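The Sorting Table at Standlow

Gallery: three pictures from the parts room

There are people who visit Standlow for the canal. The rest of us come for the parts room, where small components are kept in yellow bins and given more elbow room than most of the staff. Yolotzin Meléndez set up the table in March and has defended its layout ever since, chiefly against me.

The rules are short. Like goes with like, the steel tray stays in the middle, and mugs live on the windowsill. Aba Essien once proposed a fifth bin for "things we're unsure of" and was told that we already have a building for those.
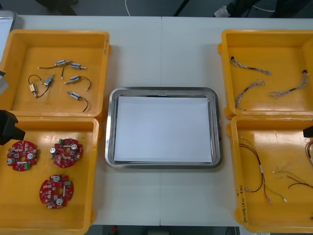
Solenoids top left, round red boards below them, and a papered steel tray with nothing to do yet. Note the spacing of the solenoids, which is better than anything I've managed with a seating plan.

The boards are for the Maren, our long-promised ventilation controller, now on its 14th revision. Each revision has been called final by somebody who has since moved to another desk. I'm fond of the boards all the same. They have a hole through the middle and a cheerful colour, like a sweet you'd be advised not to swallow. 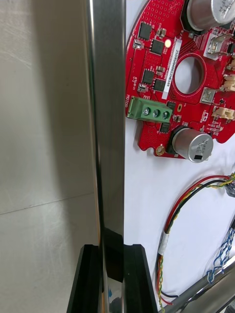
A red board at close quarters, with its big round opening and a pair of silver capacitors standing up like gasometers.

Solenoids are another matter. Left to themselves in a drawer, the wires form attachments, and last winter I spent 41 minutes freeing a single one from its relatives. Yolotzin's answer was the wide, shallow bin, in which every lead has room to wander off and sulk. I said it was a waste of table. I've since been asked to put in writing that it isn't, and I suppose this page will have to do.

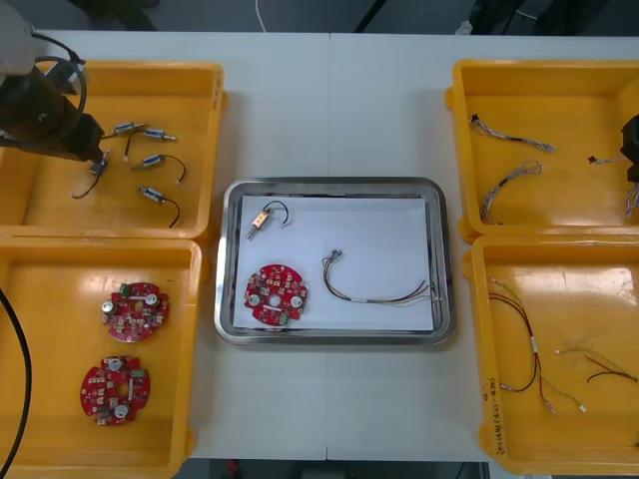

One solenoid up and on the move at top left, lead dangling, with four more in the bin beneath. Two red boards wait next door.

The paper in the tray was my contribution, and I'd like that recorded. Aba says it looks like a chip shop. She's right, but it's a very tidy chip shop.

More from the parts room when the Vimell shelving arrives. We're in the queue at number 81.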